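1st November
Ravindra Semwal

4.2 Wear of work surface coatings under repeated cleaning

The second part of the study considered how white work surfaces lose gloss when they are wiped on a fixed schedule. Panels were drawn from two sites, Triddale and Sulby, where the same coating had been applied to tables of the same age. Sulby used a neutral detergent throughout. Triddale changed to an alkaline product in December and kept it until the panels were removed.

Gloss was read at 60 degrees on 142 panels. Of these, 46 came from edge positions and were treated as a separate group, as edges are handled more often and are seldom wiped with even pressure. Each panel was then put through 500 wipe cycles in the laboratory with the detergent used at its site of origin. Readings were repeated after a rest period at room temperature, and the mean of the readings was taken for each panel.

Loss of gloss was greater in the Triddale group at every stage. The difference was already present before the laboratory cycles began and widened during them. Within each site, edge panels started lower than center panels but lost gloss at about the same rate. We take this to mean that handling and cleaning act separately on the coating, although the design does not allow a formal test of the point. The Achari model, which treats wear as a single process, fitted the center panels well and the edge panels poorly.

Panels with visible scratches were excluded. A scratch scatters light in one direction and lowers the reading by an amount that depends on how the meter is turned. Figure 2 shows a bare white table surface.

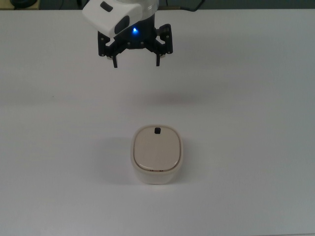
Figure 2. White table surface, with gripper open above it.

Does a lower gloss reading mean that the coating has become thinner? Gloss alone cannot show this, as fine roughening lowers the reading with almost no loss of material. Thickness was therefore measured on a subset of panels and is reported in Section 4.3.

Filed under: Materials and Surfaces > Coatings

Related articles
Detergent residue on painted steel: results from Bramside
Meter angle and repeat error in gloss readings
A two-process extension of the Achari model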